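**Notice to Members: Changes to Luggage Storage and Late Departure at Piron Resorts**

Members who hold a Piron stay booked for the coming winter season should read this item before they travel. The arrangements for leaving luggage after checkout, and for remaining on the property until an evening flight or ferry, will change at the Urthorpe and Tevesora resorts in December. The Wuisan property is affected only in part, as set out further down.

The Members' Office has received a large volume of correspondence on this subject. Most of it came from families whose return flights leave after dark, and who have found themselves with a full afternoon to fill and nowhere to shower or change. Under the present rules, a guest who has handed in a room key is treated as a day visitor. Day visitors may use the restaurant and the gardens but not the changing rooms, and their bags are held at the front desk only while space allows. On busy changeover days the desk has had to turn luggage away.

The new rules were agreed with the management of each resort and will be reviewed at the end of the season.

## Storage after checkout

Every member checking out of Urthorpe or Tevesora will be entitled to leave luggage on the property until midnight on the day of departure. There is no charge for the first two pieces per person. Additional pieces, along with oversized items such as surfboards, bicycles and golf bags, will be accepted at a charge of $4 each.

Luggage will no longer be taken at the front desk. At Urthorpe, the former ski room on the lower level has been fitted with racks and a counter, and may be reached by the service elevator or by the ramp beside the parking lot. At Tevesora, bags will be received in the room next to the dive center. Signs will be posted in both lobbies.
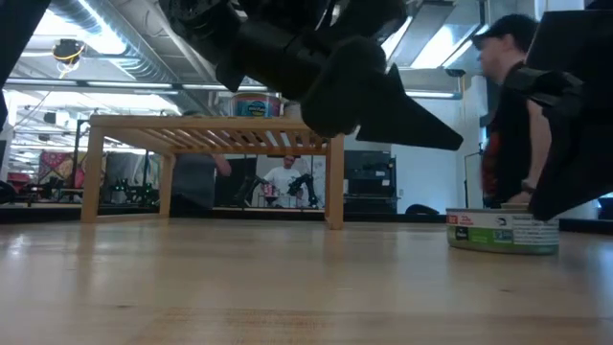 A numbered tag will be issued for each piece. The tag must be shown when the luggage is collected, and a member who has lost one will be asked for photo identification and a description of the contents. Members traveling in a group are advised to keep their tags separate, as a single lost envelope has in the past delayed an entire party.

The resorts cannot accept perishable food, fuel canisters, or animals for storage. Medication that must be kept cool may be handed in at the front desk, where a refrigerator is available. Passports, cash and jewelry should remain with the traveler. Piron's liability for stored luggage is limited to the amount stated in the booking conditions, and those conditions have not been altered by this notice. Members who carry valuable equipment may wish to check the terms of their own travel insurance before departure.

Luggage that has not been collected by midnight will be moved to a locked room and held for 24 days. Where the tag can be matched to a booking, the resort will write to the member at the address on file. Items may be forwarded on request at the member's expense, although delivery times from Tevesora are long and customs forms will be needed for most destinations.

## Late departure rooms

A small number of rooms at each of the two resorts will be set aside for guests who have checked out and are waiting for onward travel. These are ordinary ground-floor bedrooms from which the beds have been removed. Each has a shower, a toilet, seating and a place to hang clothes.

The rooms may be reserved in blocks of two hours between noon and 10 p.m. One block per booking is included in the price of the stay. A second block may be requested on the day and will be granted if no other party is waiting. Towels are provided. Members are asked to leave the room at the end of the block so that it can be cleaned for the next party.

Reservations open at breakfast on the day before departure and can be made in person or by dialing 3047 from any room telephone. It will not be possible to reserve before arrival. The Members' Office considered an advance system and decided against it for this season, having noted that flight times are often revised at short notice and that unused reservations would leave rooms standing idle while other families waited.

Guests with reduced mobility, and those traveling with infants, will be given priority for the room nearest the lobby at each resort. The request should be made when reserving. No medical letter is required.

## Use of the pools and beach

Members with an evening departure may continue to use the pools, the beach and the changing rooms until 6 p.m. on the day of checkout. The colored wristband issued on arrival should be kept on, and it will be exchanged at the luggage counter for a departure band when bags are handed in. Pool staff have been instructed to treat the two bands alike.

Sunbeds in the reserved area by the adult pool are allocated by room number and pass to the incoming guest at noon. Departing members are welcome to use any free sunbed elsewhere. Cabanas that have been paid for in advance may be kept for the full period shown on the receipt, even where that period extends past checkout.

The children's club will accept departing children until 4 p.m., provided that a parent or guardian remains on the property. Parents are asked to give the club a cell phone number that will be answered.

## Meals on the day of departure

All-inclusive members have asked for some time that their plan should not end at the moment the key is returned. From December, the plan at Urthorpe and Tevesora will cover lunch on the day of departure, together with soft drinks, coffee and tea until 6 p.m. Alcoholic drinks and dinner will be charged at the posted rates. Half-board members may buy lunch at the member price by showing the departure band.

Packed meals for the journey can be ordered at the restaurant by 8 p.m. on the evening before. The choice is limited to two sandwiches, one of them vegetarian, with fruit and a bottle of water. Travelers are reminded that the water cannot be carried through airport security and should be drunk or set aside before that point. Members with allergies should speak to the restaurant manager when ordering, even if the allergy has already been recorded on the booking.
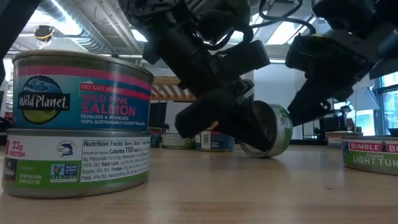
## Arrangements at Wuisan

The Wuisan property is smaller than the other two and has no spare ground-floor rooms. It will therefore not offer late departure rooms this season. Luggage storage will be free of charge until 8 p.m., when the porter's lodge closes, and members who need their bags after that hour should ask the night desk to hold them.

The two showers beside the boathouse at Wuisan have been repaired and are open to departing guests throughout the day. They are unheated, and members traveling in the colder months may find them unsuitable. The resort has arranged for guests on the evening ferry to use the lounge and library until boarding, and tea will be served there in the afternoon without charge.

A separate proposal to convert part of the laundry building at Wuisan into changing facilities is under discussion. It depends on a building permit, and no date can be given. Members will be informed through this newsletter if the work is approved.

## Airport and ferry transfers

Shared transfer buses will collect from the luggage counter instead of the main entrance. At Urthorpe this places the pickup point on the lower level, and members should allow a few extra minutes to reach it. Drivers will load luggage directly from the racks, but each passenger remains responsible for confirming that every piece has been placed on the correct bus.

Pickup times will be posted beside the counter by noon. Where an airline changes the flight time after the list has been posted, the member should tell the counter staff in person. Messages left with tour representatives or sent to the Members' Office may not reach the driver in time.

Private transfers booked outside Piron may use the same pickup point. The resort cannot hold a vehicle in the bay for longer than is needed to load.

## Bookings already made

The new arrangements apply automatically to all stays ending in December or later, including those booked before this notice appeared. No amendment to the booking is needed. Members who have already paid for a late checkout at Urthorpe or Tevesora have two options: they may keep their room until the hour agreed, or they may cancel the late checkout and receive the fee as a credit against their final bill. The choice should be made at the front desk no later than the evening before departure.

Late checkout of the member's own room will remain on sale at all three resorts, subject to availability. The fee is unchanged.

Stays booked through travel agents are included on the same terms. Guests visiting on a member's guest certificate are also included, except that the free late departure room is limited to parties in which the certificate holder is named on the booking.

Comments on the new arrangements may be left in writing at any of the three front desks or sent to the Members' Office, and should state the resort and the month of the stay. The revised booking conditions will be mailed with the winter statement.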